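Do you need a timer for that wreath?
11/12/21

Crescencio Zepeda has been putting up other people's holiday lights for 19 years, and he doesn't think much of what gets sold to go with them. I called him because I was about to buy a Durrani outdoor timer, the one with the phone app, and I wanted somebody to talk me out of it.

He was happy to.

"What do you have out there?" he asked. A wreath, I told him, and two strings on the porch rail. "Then you have a switch. Use the switch."

I pushed a little. The box says a smart timer will cut the cost of running your lights by up to 43 percent. Zepeda wanted to know compared to what. "Compared to leaving them on all day and all night, sure. Who does that? If you turn them off when you go to bed, you already saved the money."

I did the math on my own porch afterward, and he has a point. My strings are LED. What they use in a month wouldn't pay for the timer in ten years.
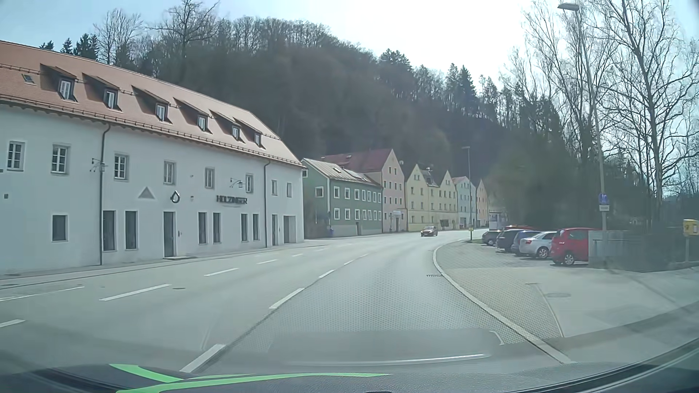
His other complaint is about weather. Most of the calls he gets in December are about a timer or an outlet, he says, and the lights themselves are fine. Water gets into the plug, the outlet trips, and the customer goes out and buys new lights. "They throw away good strings. I've seen them at the curb."

Not everybody agrees with him. Rodrigo Palacios sells lights and timers at Stesham, and he thinks Zepeda is being stubborn. "He's home at five. A lot of people aren't," Palacios said. "They want to pull up and see the house lit." He likes the Jenia mechanical timer, the kind with pins you push down – no app, no password. I asked if he would sell me the Durrani anyway. He said he would sell me whatever I wanted.

I'm not sure that counts as advice, but I did ask Zepeda about the pin kind. He went quiet for a second. "Those are okay," he said. "Hang it off the ground with the outlets facing down. And don't put 200 feet of cord on it."

He has 4 of them in his own garage, as he admitted when I asked. His daughter Nora bought them in October and he hasn't opened the package.

I still haven't bought anything. The switch is by the front door and I walk past it every night.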